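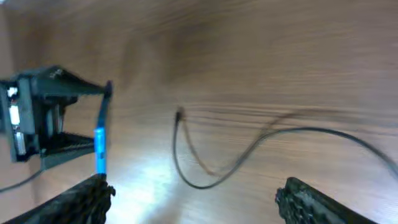

Wrist view, fingers open, cable curving across the tabletop.

Cable tracing gallery, July 12, 2024

Welcome to our favourite bits of the Plirer build! Kenna Laing rewrote the tracing code in January, and it now follows a thin black cable from plug to exit, even with motion blur doubling the line (like in that wrist view, ghost and all). Lizelle Mabaso's planner then picks a grasp point from up to 50 candidates. We're so chuffed with it! Glare on the wood is next on our list.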